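Notes on the Skedness Winter Palette

The Jesstead studio is pleased to present its review of the Skedness winter palette, a collection of 5 eyeshadows received in January. Each shade was applied over the Ilus primer, with one layer by brush and a second by fingertip.

Cusi, a muted copper, required the least blending and remained even until 9 p.m. The two matte browns were drier in texture and are better suited to the outer corner. Readers with sensitive eyes should note that the shimmer shades contain larger particles.
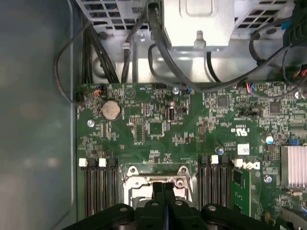

Inside an open computer, with the green Dell motherboard in view.

The palette weighs 97 grams with its case. Full swatches on bare skin will be published with the next review, together with a comparison of primers.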